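20 November 2023

Rain until about ten, then a flat gray sky for the rest of the day. I got to the allotment at Kirncombe late and did the leeks first while the ground was soft. Twelve good ones out, the rest left in. Two had rust on the outer leaves but it peeled away clean.

The apple trees have dropped everything now. I raked under the old Skamton and put the leaves in the wire bin, which is full. I'll need another bin or I'll have to start bagging. The Skamton kept badly last year and I wrote then that I would eat them by Christmas, so I am writing it again. They are already going soft around the stalk. The Grurkis are still hard as stones and can stay in the shed until February.
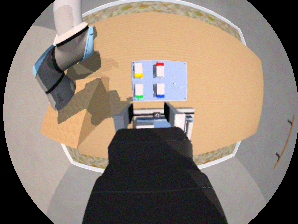 Weighed the last of the October squash when I got home. I had been putting this off. The total for the year, everything that came off the plot and crossed the kitchen scale, is 160 kilos. Last year was over 200, but last year I had potatoes in both of the long beds and this year one of them was resting under clover. Squash did better than I thought. Beans did worse. I planted them too early again and lost the first row to cold, and the second row never caught up.

Spent the afternoon on the seed list. I am cutting it down. There were packets in the tin from four years back and I threw out the parsnips without testing them, as parsnip seed is no good after a year anyway. Kept the lettuce. Kept the chard. The Rai beans I saved myself are in an envelope with no date on it, so I put ten on a damp paper towel on the windowsill and will look at them next week. If seven or more come up I will sow the rest. If not I will ask for some at the swap.

Dinner was leek and potato soup, with the heel of the bread. Too much pepper. I made enough for three days.

Still thinking about the long bed. Clover was easy and it kept the weeds down, but digging it in is hard on my back and I only got a third of it turned before I stopped. I could cover the rest with cardboard and leave it to the worms. The man at the next plot does that every winter and his onions are better than mine. Cardboard is free if I go to the furniture store before they crush it — they said mornings are best.

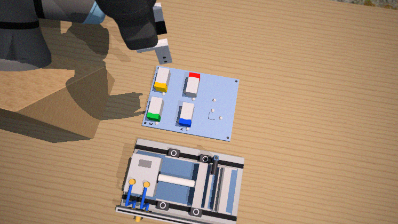
Kirncombe Growers' Club, Plot Diaries

Went back over last November's pages tonight to see where I was. The garlic was already in by the ninth. This year it is still in a bowl on the counter. Garlic can go in until the ground freezes, so I am not worried, but it should be done this week. Six inches apart, two rows, at the end nearest the gate where the squash was.

The water at the plots gets turned off at the end of the month. I need to drain my hose and bring it in before then. Last winter I left it and it split in two places. Also need to empty the barrel, or at least take it down by half, and turn the lid over so it doesn't fill up again.

Other jobs, while I remember them. Sharpen the spade. Oil the shears. Fix the shed latch, which has been tied with string since summer. Pay the rent on the plot. Move the rhubarb — it has been in the same corner since I took the plot on and the stalks were thin this spring. I'd like to split it and put half by the compost.

Colder tonight. Fleece is over the winter lettuce and I put bricks on the corners. Bed early.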